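Booster before a school trip, or wait?

My daughter is 15 and off on a school trip in May. She had her second jab a while back. Do I need to sort anything else before she goes?

Lino Monti
Posted March 2022

Great that she's had both! First thing, ring the school office and ask what the trip firm wants to see.

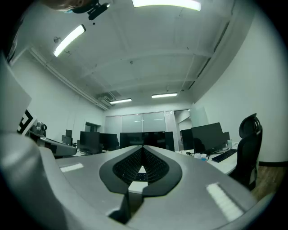 Then check the entry rules for the country itself, as they can differ from what the firm says. Ours went with Menorent last year and the two lists didn't match at all! Print her vaccine record too (phones go flat, and teachers love paper).

The walk-in clinic at Hamel was brilliant with my two, really kind to the one who hates needles. 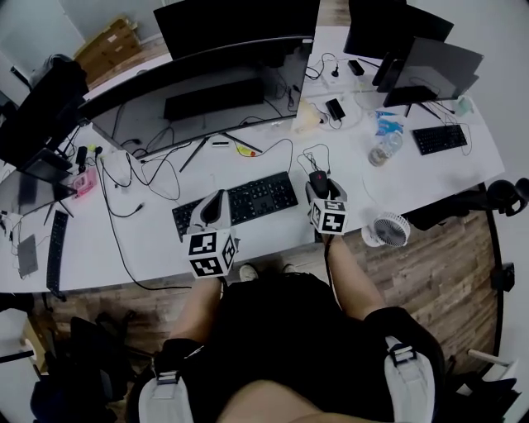
Muthu Ramasamy

Agree with Lino, ring the school. Pharmacist in Pirneck was lovely and answered all my questions, so try yours!

Fumus52

mine only needed a form signed, good luck to her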